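The piano tuner of Feltanwood still does it by ear

She had the kettle on before I got my coat off, and by the time I sat down there was a plate of shortbread in front of me and the lid of an old Matoušek upright propped open against the wall, its felts showing. "You don't mind if I keep going while we talk," she said, and it wasn't quite a question. She has been tuning pianos in and around Feltanwood since she left school, and I got the impression that conversations are something she fits in between strings.

The tuner asked me to leave her name out of this (she has more customers than she can manage as it is, and the phone rang twice during the shortbread). I was happy to agree, though most people in town will know exactly who I mean.

Her father ran a furniture repair business, and a piano came in one spring with a broken leg. "He fixed the leg and then it just stayed," she told me. "The people never came back for it. I was a kid, it was horribly out of tune, and I drove my mother up the wall asking why two of the notes growled at each other." Her mother finally called in a tuner to get some peace, and the girl stood at his elbow the whole afternoon. He let her hold the felt strip. She still has it, in a drawer with her spare pins.

These days she looks after 53 pianos on a regular basis, which includes the two at the school, the chapel's, and a very grand one in a house on the hill that she says is played only at Christmas. "It's the saddest piano I know. Lovely tone, and all it wants is someone to murder a bit of Chopin on it."

I asked whether she uses one of the tuning apps, and she laughed for a good while. She does own one – a niece put it on her phone – and she thinks it is perfectly fine for checking the A in the middle. After that she would sooner listen. "Every piano is a little bit wrong in its own way," she said. "The thick strings and the thin strings don't agree with each other, and you have to make a kind of peace between them. I stretch the top a touch. How much depends on the piano, and on the room, and on who is going to sit down at it."

Weather is her great subject, and we stayed on it through a second pot of tea. April is the month she dreads, when people turn off their heating on the first warm morning and turn it on again by supper. The wood swells and shrinks, and the calls start. Her advice is to keep the piano off the outside wall, away from the radiator, and to leave it where it is. "People will move it for a sofa," she said, shaking her head. "A sofa!"

The Matoušek belongs to a family out on the Trullik road, who paid 300 dollars for it and were told by someone that it was firewood. She disagrees. The hammers were badly grooved, so she has been filing them down in the evenings, and three of the bass strings are new. When she had the last of them pulled up, she wiped her hands on her apron and played me a waltz, very slowly, with her head on one side. One note in the tenor made her wince. I hadn't heard anything.

"There," she said, and reached for the lever. "You'd have heard it by tomorrow."

She means to go on for as long as she can carry the bag up a flight of stairs. I finished the shortbread and she went back to her tenor.
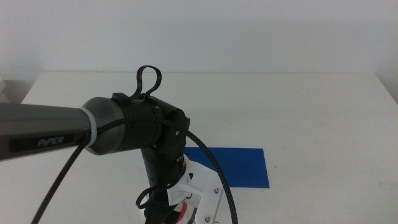
One reader, Elano, wrote in to say that an upright can go sour on an inside wall as well, if there happens to be a drafty door next to it, and that a bowl of water set inside the bottom panel got the family piano through a whole winter of dry heat with only one tuning.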